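Fludville Home Robotics Club
Minutes of the January 20, 2024 meeting

Minutes by me again, Berwyn Prydderch, because I sat nearest the laptop. Apologies in advance for the spelling of everyone's code.

1. Opening
We got going a bit late (the kettle line was long) and had nearly 58 people counting those online, our best yet! Last meeting's minutes were passed with one fix: the arm driver came from Wesance, and I'd written Vondwood. Sorry, Vondwood.

2. Can they do chores yet?
This ate most of the evening. The Lefèvre group showed where they're at with their simulated kitchen, and we argued happily over the top of them. My own view, for what it's worth, is "sort of, if you're patient". Wiping a bench, yes. Anything up high or tucked beside a window frame, I wouldn't bet my lunch on it. Somebody asked whether getting the fingers up near the woodwork without bumping it counts as half of window cleaning. We voted no, with plenty of noise. 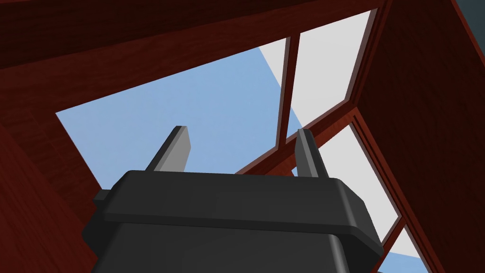

3. Money
We have $2,887 in the account after hall hire. Agreed to put some of it toward a second-hand graphics card, so the simulator runs at a decent speed on club nights and we can stop borrowing mine. I'll get two quotes before April.

4. Putting the groceries away
Back to Lefèvre for the second half. Their next job is the tall cupboard: open it, find what's asked for, take it out, put it back on the same shelf, close up. We talked for ages about how you'd score that, and whether a dropped item is a fail or just a colourful try.
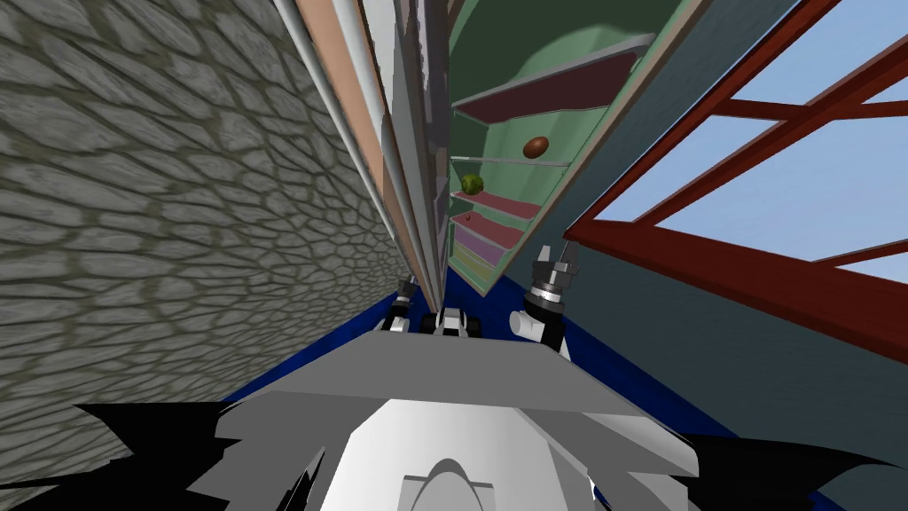
My feeling is that we should score it the way you'd judge a teenager helping after the shopping, so full marks only if nothing needs redoing. We agreed to start with single items that have a shelf spot of their own, like the brown egg-shaped one or the little green round one lower down, and leave the tiny red thing until the grasping is steadier. Crowded shelves can wait as well. The Wesance folks want a time limit too, and we settled on four minutes a try.

5. Other business
The humanoid reading night is moving to the small room. Please bring your own mug, we're down to the chipped ones. Labels for the spare parts bins are still not done (that's me, I know).

Next meeting is in April, same hall, and Vondwood have offered to bring the projector.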